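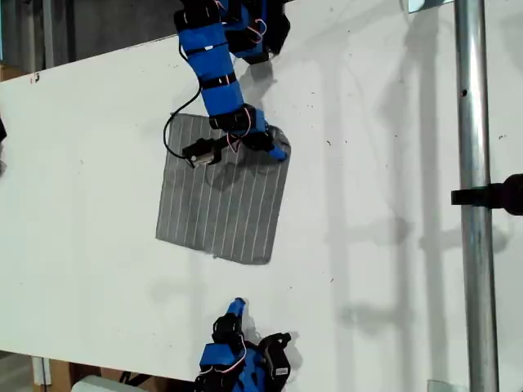
14 de maio de 2021

Última semana antes de voltar às aulas e já dei por mim a contar as manhãs que me restam no sofá. Acordo às oito, faço café e ligo o canal de Aguiar, o do programa da manhã. Hoje foi quase meia hora sobre um concurso de bolos em Desteton. Provaram tudo, disseram que estava tudo ótimo e passaram para a publicidade. A seguir veio um homem explicar como se dobram lençóis de elástico. Vi até ao fim e continuo sem saber dobrá-los.

Depois do almoço fui à piscina. Faço lá vigilância há 2 verões e em maio o trabalho é pouco - umas senhoras na hidroginástica e um rapaz que treina sozinho na pista do fundo. Fez 36 piscinas, sei porque me perguntou no fim se eu tinha contado e tinha. A água estava boa, a cadeira é que continua a abanar. Já avisei na receção e disseram que tratavam disso em junho.

Às seis houve aula de step. Mudaram a música e ninguém acertou com os tempos, a começar pela professora. Doem-me as pernas a escrever isto, o que é ridículo para quem passa a tarde a olhar para água.

O horário chegou por correio eletrónico ao jantar. Tenho estatística às nove, três vezes por semana, e um seminário que acaba tarde e me faz perder o autocarro direto. Vou ter de mudar em Istbridge. Os livros também não são baratos e o que ganhei na piscina não chega para todos. Vou ver se arranjo o de estatística em segunda mão.

À noite vi mais um episódio da Briltetti. A série já vai na temporada 5 e perdeu a graça toda na terceira, mas continuo. A irmã voltou, afinal não tinha morrido, e ninguém na casa pareceu muito surpreendido. Adormeci antes dos créditos e acordei com a televisão nas televendas.

Amanhã abro eu a piscina. Tenho de levar a toalha grande, comprar pão à vinda e responder à minha mãe, que quer saber se vou lá no fim de semana. Acho que vou.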